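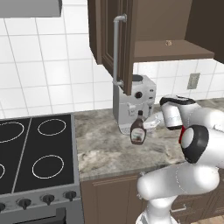 What is the difference between showing a robot a task by hand and showing it by remote control?

When a task is shown by hand, the operator holds the arm and moves it through the motion while the joint positions are recorded. When it is shown by remote control, the operator stands apart from the arm and steers it with a separate device, and the same joint positions are recorded along with the operator's commands.

Kistilum Working Group on Task Demonstration
Minutes of the February meeting

1. Opening
The meeting was called to order at 2:00 p.m. The minutes of the previous meeting were approved with one correction to the name of the Howells site.

2. Status of recordings
The group received the report on kitchen tasks. The archive now holds 3248 demonstrations, of which 418 were shown by hand on the arm at Howells. The remainder were made by remote control, including all work in the simulated kitchen, where an operator steers a rendered arm to items on the counter such as a bottle of chocolate syrup.

3. Kevora control software
Members reported a delay between the hand controller and the arm during long sessions. It is most noticeable in the last part of an approach, when the gripper is close to the counter and small corrections are needed. Kevora has supplied a revised build. It was agreed that the build will be tested in simulation before it is installed at Howells.

4. Rules for keeping or discarding a recording
The draft rules were discussed at length. Pauses at the start of a recording are to be trimmed. Pauses in the middle are to be kept – the Rokeo team objected and asked that its objection be noted. A recording in which the operator lets go of the controller is to be discarded.

5. Operator training
New operators will complete 50 practice runs before their recordings are added to the archive. Practice runs will be stored separately.

6. Actions
Howells: send the hand-guided recordings with joint limits attached.
Rokeo: circulate a written proposal on pauses.
Kistilum: test the Kevora build and report at the next meeting.

The meeting adjourned at 3:40 p.m.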